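Two Arms and a Small Table: The Kyriakidis Simulator at the Fomcombe Open Day

July 6, 2026
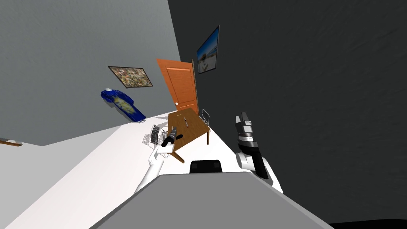
I went to the open day in Fomcombe with the plan to look at one thing only, the home simulator that Kyriakidis shows to schools and small workshops. I teach an evening course on automation in Bindcombe, and for a long time I have been searching for a program that lets beginners drive a two-armed robot before they touch a real one. The demonstration was given by Melina Politis, and she used the view from the robot itself, so that you look over its gray body and see both arms rise in front of you. The room they work in is a small apartment room with a brown wooden table, two white wire chairs, an orange door and even a blue garment hanging on the wall. I liked this immediately. Most of the simulators I have tried give you a gray floor and a cube, and my students lose their interest before the first break.

The task was simple to explain: pick up the things on the table and put them down again in another place, without pushing anything to the floor. Ms. Politis did it first with the left arm. She was quick and she talked the whole time, and I must admit that I did not follow every step. Then each visitor received roughly 7 minutes at the controls.

My own turn was less elegant. The arms answer well, and I felt almost no delay between my hand and the gripper. Closing the fingers is also good, because the force grows slowly and you can stop in time. What I found difficult was the depth. When the gripper is close to the edge of the table, it is hard to judge if you are above the top or in front of it, and I hit the wood two times. There is a shadow setting which should help with this. It was turned off for the visitors, and I do not know why, so I can only review what I had in front of me.

Another difficulty is the tilt. The view follows the body of the robot, and when the body leans, the floor and the table lean with it. After some minutes I became used to it, but a man beside me, Thodoris Koutsoukos, asked to stop early and went outside for some air. He told me later that he has the same trouble on boats. If you buy this for a class, I would advise you to ask which views can be locked – I forgot to ask, and the manual that lay on the desk did not say it clearly.

About the second arm I have mixed feelings. You can park it at the side while you work with the other, and for a beginner this is the correct way to start. Using both together needs a second controller, and there were only four of these for the whole hall. I waited a long time and then gave up my place to a girl who was much better at it than I would have been.

The scenes are sold in a package with the name Ginine. The basic one contains four rooms, and the lamps, pictures and doors can be exchanged. The next package should come in October. I asked if the doors can be opened by the robot and the answer was "in some rooms", which I found a little vague for a product with this price. I also missed softer objects. I wanted to fold a shirt, and this was not offered on that day.

The organization was friendly but too tight. The chairs for the talk were all taken when I arrived, and the sound from the next stand was loud. On the other hand, the coffee was free and the staff answered my questions with patience, also the ones I had to ask again in other words.

I would give the simulator four points from five for teaching the first steps with one arm, and I would wait with the second controller until I can try it in a quiet place. The school has requested a trial copy for two computers. When it arrives I will first look for that shadow setting.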